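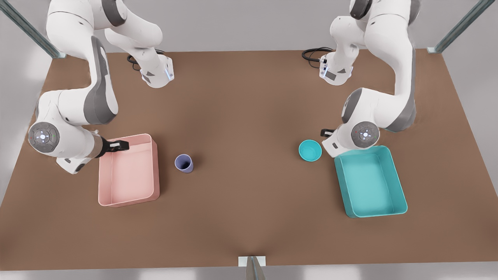 Dellell Two-Arm Bench, with the Miltudness Rule Pack

Simulated workcell plus written working rules
Version 6
Single seat: $309
Teaching seat: $255
Sold by Isix, download only

Hi, I'm Daryna Pylypenko, and I look after the Dellell range at Isix. The bench itself has been in our catalog for a while (two arms, one table, cups and trays to put them in), and plenty of you have it already. What's new is that it comes with the Miltudness rules built in, so your runs get checked against a proper set of working practices while they happen. I wrote most of those rules, I've argued over all of them, and I'm very happy to see them out the door!

The pack started as a handful of notes I kept sending to new customers. People would get their first pick-and-place task running, be delighted, and then ask me why a reviewer on their own team had turned it down. Nearly always the cup had landed in the tray just fine. The trouble was how it got there – an arm swinging across the middle with the other one still moving, or a gripper opening far too high.

What the rules cover

Starting position. Both trays empty, both cups upright and outside the trays, both grippers clear of everything. If a run starts any other way, the log says so in its first line and the score is held back until you confirm that you meant it.

Sides. Each arm has its own half of the table. The middle strip is shared, and only one arm may be in it at a time. You can loosen this for handover tasks, but you have to name the handover in the task file, with which arm gives and which arm takes. I know some of you find that fussy. I still want it in writing.

Gripping. Cups are taken by the rim, with one finger pad inside and one outside, unless the task says otherwise. The pads should meet the wall squarely before the lift. Squeezing harder to rescue a crooked grip counts as a fault, even when the cup stays put.

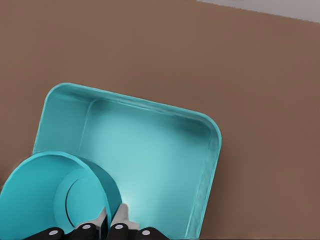
Tilting a cup is allowed once you have it, and the pack won't mark you down for the angle alone. It does look at what the angle does to your clearance, though. A cup on its side takes up a different amount of room over a tray than the same cup standing up, and the tray wall is right there waiting for you. So the check uses the whole held shape, cup and fingers together, and measures from that to the nearest wall.

Letting go. Lower first, open second. The allowed drop height is set in the task file and comes preset quite low. After opening, the gripper backs off along the line it came in on before it does anything else.

Stopping. Any unplanned contact between the two arms ends the run. No retries inside the same log, please – start a fresh one. I've had people ask for a softer setting here and I've said no every time.

Close-up views. If your setup uses a view from near the gripper as well as the wide one, keep both, with matching time stamps. A reviewer who only has the close view can't tell where the second arm is, and a reviewer with only the wide one is guessing at the finger pads.

What you get in the download

The bench with both arms, the cups and the trays
The rule checker, which can run live or go over saved logs
The printed-style rule book, 80 pages, as one file
A blank review sheet you can fill in by hand or on screen
Updates until next June

What it doesn't do

It isn't a safety certificate and it can't stand in for a risk assessment on a real cell. Passing every rule on the simulated table tells you your task is tidy and well logged. Real arms near real people need guarding, a stop button somebody can reach, and whatever your local rules ask for, and you should get that looked at on site by someone qualified. Please don't send me a green score sheet and ask me to sign it off. I can't, and I won't.

It also won't judge how clever your planner is. Slow and dull passes just as well as quick and fancy.

Using it with Paucar

If you already keep your logs in Paucar, the checker reads them as they are. Turn on "keep joint readings" before you record, or the sides rule has nothing to work with and you'll get a long column of blanks. Older Paucar logs without those readings can still be checked for gripping and letting go.

Changing a rule

You can edit any limit in the pack apart from the stopping rule. Changed limits show up in bold at the top of the report next to the preset value, and there's a box for your initials. Teaching seats can lock the limits for a whole class, with the password going to the course lead.

Questions before you buy can go through the contact form on the Isix site. Put Dellell in the subject line and it comes straight to me.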